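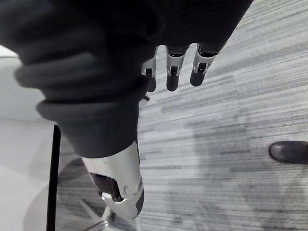

Roll Them Up and Leave Them Up

By Imogen Bramwell

My mother ironed sleeves. She ironed them flat, with a crease you could have sliced cheese on, and then my father would come down to breakfast, sit in front of his eggs, and roll both of them up to the elbow before he had so much as picked up a fork. I grew up watching the two of them go at this every morning without a word, and I suppose it was bound to leave me with opinions. I am on my father's side. I have been on it for most of my life, and after altering other people's clothes for 19 years (a small shop on the main street in Pickering, two machines, one very good window) I am more on it than ever.

So this is a piece in favor of the rolled sleeve, and in particular the thick one, the soft dark gray kind with several folds stacked up on each other until the cuff bulges. I know that some of my own customers think it looks sloppy. Trevor Marsden, who writes the menswear notes for our little Prorkport newsletter, said in August that a rolled sleeve on anything heavier than shirting was "a sleeve that hasn't been dealt with." He meant it kindly, I think. He went on to recommend that everybody go out and have theirs shortened, and seeing that I am the person who would be paid to do it, I probably should have kept my mouth shut and ordered more thread.

But I can't agree with him, and I'd like to say why at some length.

What a hem takes away

When I shorten a sleeve on a sweatshirt or a soft jacket, I am making a decision for you that you will have to live with on every day you wear it. I measure with your arm hanging at your side, because that's how it's done, and then you go home and reach for the top shelf, or hold a steering wheel, or bend down to tie a child's shoe, and the sleeve creeps up toward your forearm and the wind gets in. You can't let it down again. I've usually cut it off. I do ask people whether they want the extra kept inside the hem, and they nearly always say no, they want it neat, and I've had more than a few of them back in the shop come the first cold snap asking whether there's anything to be done. There isn't much.

A roll gives you all of it back. You want your hands clear, you turn it up. You're standing at a bus stop in January, you turn it down and you've got a mitten, more or less. I have a dark gray pullover that started out much too big for me, and I have never touched it with scissors, and it is the piece of clothing I'd run back into the house for. Margaux Gautier, who taught me to set a sleeve properly and who had very high standards about everything, wore a cardigan exactly like that under her work apron, great big doughnuts of knitting at both wrists, and nobody in the building would have dared call her sloppy.

The thick fabrics do it best

Trevor's point, if I'm being fair to him, was about weight. A thin cotton shirt rolls flat and crisp, and he has no quarrel with that, he does it himself on Fridays. What bothers him is the bulk you get when the cloth is soft and heavy and the folds won't lie down. He'd like a line, and he gets a lump.

Well, I like the lump! I like how the folds round over at the edges, and how a plain matte gray, the dullest color on the rack when it's hanging flat, suddenly goes a little lighter along the top of each fold where the light gets at it. There's nothing else on that garment to look at. No buttons, no trim, maybe a shallow crease or two where the body of it hangs. The cuff is where all the interest is, and it cost nothing and took you a few seconds. I've seen people pay good money for a contrast binding that didn't do half as much.

It also holds better, and this is where I'll get technical for a moment. Slippery cloth rolled up in one wide turn will be back over your knuckles before you've got the dishes done. Soft cloth grips itself. If you make the turns narrow, and keep going, and don't fuss about whether the edges match, each fold sits on the one before and the whole thing stays where you put it. The mistake people make is trying to be tidy, with one huge careful fold like a trouser cuff. Go narrower and go around more times. If the sleeve is very wide, take a pinch of it on the underside first so that it tapers a bit, and then roll over the pinch.

About the stretching

I'll give the other side its due, and the best of it came from Barry Mottram, who runs the laundry two doors down and sees what happens to things after I've finished with them. Barry says a sleeve kept rolled will wear along the folds, and that if you put it through the wash still rolled the inside comes out damp and gritty and smelling of the week before last. He is right about the second part. Please unroll them before they go in. I have found 280 different kinds of fluff in people's cuffs, and once a bus ticket, and once a whole almond.

On the wear I think he's only half right. A fold that's made fresh every morning never lands in quite the same place, so the cloth gets tired slowly and all over, the way it's supposed to. It's the person who rolls once and leaves it for a month who ends up with a shiny line. Ribbed ends are different, and I'll admit a rib that's been turned back for years won't ever hug your wrist again. You can replace a rib for less than most people think, though, and I'd sooner do 20 of those than cut down one good sleeve.

For the young ones especially

Wing-yan Peng came in last week with a coat for her son, bought two sizes up on purpose, and asked whether she ought to have the arms taken in for the school photograph. I told her to roll them, and to let the lining show, and to send me home with my pins unused. He stood in front of my mirror and pushed them up to his elbows and looked as if he was about to fix a car. She took the coat away just as it was, and I charged her nothing and felt very pleased with myself all afternoon.

Trevor has been promised the right of reply next issue. He tells me he'll be bringing photographs. I've told him the shop is open until five and that he's welcome to bring in anything he wants shortened, and that I'll try to talk him out of it first.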